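第4章 户外步道路线的示教与首次自主运行

4.1 适用范围

本章适用于装有前视相机组件的Indska轮式巡行平台(下称“平台”),说明如何在铺装步道上采集路线、生成路线文件并完成首次自主运行。室内走廊路线见第6章。已购买Baltness现场部署服务的用户,路线由服务人员采集,可直接从4.7节开始阅读。

执行本章操作前应已完成第2章(开箱与装配)和第3章(相机安装与标定)。未标定的平台可以进入示教模式,但生成的路线文件不能用于自主运行。

4.2 术语

示教:操作员用手持遥控器驾驶平台走完路线,平台同步记录图像、轮速和姿态。
路线文件:示教数据经Prisasska软件处理后的结果,扩展名为.prs。
可行驶区:软件在图像中判定为路面的区域。
自遮罩:图像底部被车体前端占据、不参与可行驶区判定的区域。
跟随员:自主运行时在平台后方步行、手持急停器的人员。

4.3 示教前的检查

1. 确认电池电量不低于52%。低于此值时遥控器不允许开始记录。
2. 用随附的无纺布擦拭相机前窗。不得使用含酒精的清洁剂。
3. 打开遥控器,等待信号指示灯由闪烁转为常亮。
4. 进入“系统 > 相机 > 自遮罩”,核对遮罩与画面底部的车体前端是否重合。更换过前部外壳、护板或其他前置部件的,必须重新绘制遮罩(见3.6节)。
5. 按下车身急停按钮,确认驱动轮断电;旋转复位后,确认遥控器显示“就绪”。
6. 手持急停器重复一次第5步。

注意:车身急停与手持急停器是两条独立回路,必须分别测试。任何一条未通过时,不得继续。

4.4 路线勘察

示教前应沿路线步行一遍,并在遥控器的路线备注中记录下列情况:

路面材料变化处,例如混凝土与沥青的接缝;
路面开裂、积土或碎屑较多的路段;
岔路口,以及岔路的走向;
与草坪或砂石边带齐平、没有路缘的边界;
树冠低垂或灌木伸入路面的位置;
机动车可能驶入或停放的位置。

步道净宽小于平台宽度两倍的路段应标为“窄段”。平台在窄段内自动降速,且不执行绕障,遇到障碍物时停车等待。

混凝土路面有深浅不一的污渍和斑块时,通常不影响可行驶区判定。横过路面的树影也可以通过,但应在备注中注明“有影”,便于处理时核对该段的判定结果。
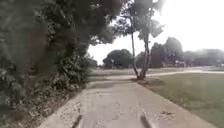
4.5 记录示教数据

1. 将平台置于路线起点,车头朝向行进方向,车体中线与步道中线的夹角尽量小。
2. 在遥控器上选择“路线 > 新建 > 示教”,输入路线名称。名称只接受字母、数字和连字符,保存后不能修改。
3. 保持平台静止,等待姿态初始化完成。屏幕上的进度条走满之前,不要触碰车体。
4. 按“记录”键。提示音响两声后开始行驶。
5. 以低速挡沿期望轨迹行驶。转向应连续,避免在原地反复修正方向。
6. 到达岔路口前按一次“标记”键,通过后再按一次。两次标记之间的数据按岔路处理,软件会要求人工确认走向。
7. 到达终点后停稳,按“停止”键,等待屏幕显示“已写入”。

示教时所走的轨迹即平台自主运行时的目标轨迹。如需平台靠一侧行驶,示教时就应靠该侧行驶,不要寄望于在后期处理中平移轨迹。软件允许的横向平移量很小,只用于修正个别点。

操作员应走在平台侧后方,不得进入相机视野。陪同人员同样如此。若有行人从前方经过,停车等待其离开即可,不必中止记录;停车期间的重复图像由软件自动剔除。

单次记录的时长不宜超过20分钟。较长的路线应分段采集,相邻两段须有重叠,重叠部分应取在特征明显的直道上,避免取在弯道或大面积空旷草坪旁。 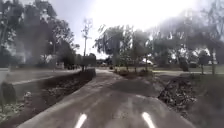
分段采集时,各段的行驶方向必须一致。往返路线需要分别示教去程和回程,两个方向的数据不能互相代替。去程与回程在软件中各存为一条路线,再用“路线组”关联。

路侧种植带的覆盖物与沥青颜色接近,或者覆盖物散落到路面上时,可行驶区边界可能外扩。处理方法如下:

1. 在Prisasska中打开该段记录,切换到“边界”视图。
2. 拖动时间轴,找到边界线偏出路面的位置。
3. 选择“边界 > 手动约束”,在路面边缘内侧放置控制点。
4. 控制点应成对放置,左右各一,首尾两对须落在边界判定正常的位置。
5. 点击“重算本段”。

若重算后边界仍不稳定,应清扫路面边缘后重新示教该段。不要用增加控制点密度的办法强行约束;控制点过密会使平台在该段频繁微调方向。

步道与机动车道并行时,机动车道也可能被识别为可行驶区。此时应在步道与车道之间绘制禁入线。禁入线的优先级高于可行驶区判定,平台在任何模式下都不会主动越过禁入线,手动遥控除外。

4.6 光照条件

前视相机采用自动曝光。下列条件会降低图像质量:

太阳位于行进方向正前方且高度较低;
树冠下的光斑与阴影频繁交替;
前窗有指纹、水渍或灰尘,逆光时形成大面积雾状眩光。

示教和运行不必在同一时刻进行,但光照方向相差过大时,定位置信度会下降。对于每天在固定时段运行的路线,应在该时段内示教。对于全天运行的路线,应至少采集上午和下午两组数据,并在软件中合并。

林荫步道的曝光设置步骤:

1. 进入“系统 > 相机 > 曝光”,将测光区域设为“下半幅”。天空不再参与测光,画面上部过曝属正常现象。
2. 将曝光变化速率设为“中”。设为“快”时,平台驶过光斑会出现明暗跳变。
3. 将平台停在阴影与光斑的交界处,观察实时画面。阴影内的路缘线和光斑内的路面纹理应同时可辨。
4. 若光斑内无纹理,将曝光补偿降低一级,再次观察。
5. 保存为曝光方案,并在路线属性中指定该方案。
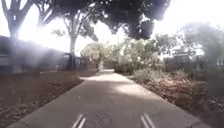 曝光方案随路线文件一同下发。同一平台运行多条路线时,切换路线即自动切换方案,不需要手动调整。

画面一侧出现雾状眩光时,先清洁前窗。清洁后仍有眩光的,可加装Widmer遮光罩(选配件)。安装遮光罩后必须执行一次自遮罩检查,并确认罩沿没有进入测光区域。遮光罩的固定螺钉用手拧紧即可,不得使用电动工具。

注意:不得在相机前窗上粘贴滤光膜。由此造成的定位偏差不在保修范围内。

4.7 生成与下发路线文件

1. 用数据线或局域网将平台与安装有Prisasska的计算机连接。
2. 选择“导入 > 示教记录”,勾选属于同一路线的全部分段。
3. 点击“拼接”。软件列出每个重叠处的匹配分数,分数以绿色、黄色、红色显示。黄色需人工查看,红色须重新采集。
4. 逐一确认岔路标记的走向。
5. 检查禁入线和窄段标注。
6. 点击“生成”。处理时间取决于路线长度和计算机配置,一条1,943米的路线约需11分钟。
7. 选择“下发”,等待平台屏幕显示路线名称和校验码,与软件中的校验码核对。

处理期间可以断开平台,但不可关闭软件。若处理中断,原始记录不受影响,重新点击“生成”即可。

4.8 首次自主运行

警告:首次自主运行必须有跟随员全程在场。跟随员应手持急停器,与平台的距离不得超出急停器的有效范围。禁止在首次运行中装载货物。

1. 将平台置于起点,在遥控器上选择路线,等待定位状态显示为“已定位”。
2. 将速度上限设为“步行-低”。
3. 确认前方路面无人、无障碍物,按住“运行”键直至提示音响起。
4. 跟随平台行驶,观察其与路面两侧边缘的距离。
5. 平台偏离目标轨迹、靠近路缘不减速,或者方向出现反复摆动时,立即按下急停。
6. 运行至终点后,在遥控器上查看运行报告。

运行报告列出全部降速点和停车点。每个点均附有前视图像,应逐一查看并填写原因。未填写原因的点在下一次运行时仍按首次运行处理,速度上限不能提高。 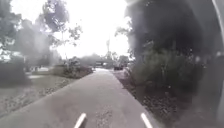 末端区段的检查标准高于其余路段。步道终点常与其他铺装区域相接,路面反光强,平台在该处的边界判定余量较小。若终点附近有疑似车辆的物体,如本例中路面明亮段右侧的深色物体,应先到现场确认其性质和是否经常出现,再决定停车点的位置;其下部被右侧种植带遮挡时,不能仅凭前视图像估算距离。停车点应设在明亮段之前,路线其余部分可保留在文件中,但须设为“不启用”。

路侧灌木贴近路面的一侧,目标轨迹应与其保持不小于半个车宽的间隔。枝叶随季节生长,路线启用后应定期复查该间隔,修剪后不需要重新示教。

4.9 提高速度上限

首次运行的报告全部填写完毕后,可将速度上限提高一级,并重复4.8节的步骤。每次只提高一级。窄段的速度由平台自动限制,不受此设置影响。

取消跟随员的条件由用户所在场地的安全规定确定。本手册不作替代性规定。

4.10 常见提示与处理

“自遮罩不匹配”:前部外壳移位或遮罩数据过期。检查外壳固定情况,必要时按3.6节重新绘制。

“可行驶区丢失”:前方路面无法判定,平台已停车。检查前窗是否脏污、路面是否被落叶完全覆盖。排除后按“继续”。

“轨迹偏差过大”:平台与目标轨迹的横向距离超限。用遥控器将平台驶回路面中部,等待重新定位。在同一位置重复出现时,重新示教该段。

“曝光方案缺失”:路线文件由旧版软件生成。在Prisasska中打开该路线,指定方案后重新下发。

“岔路未确认”:标记数量为奇数,或走向未选择。返回4.7节第4步。

4.11 记录保存

示教原始记录默认保存在平台内部存储中,空间不足时按时间顺序提示删除,不会自动覆盖。建议将原始记录导出备份后再删除。路线文件不包含原始图像,丢失原始记录后只能使用现有路线,无法修改边界或重新拼接。

图像中可能包含行人和车辆。导出和保存前,应核对场地的图像管理要求。Prisasska的“导出 > 模糊处理”选项可对人脸和车牌作模糊处理,该选项默认开启。

本章内容的技术问题请联系Baltness部署支持组,联系人Hubert Strebel。来信请附平台序列号、路线文件校验码和运行报告。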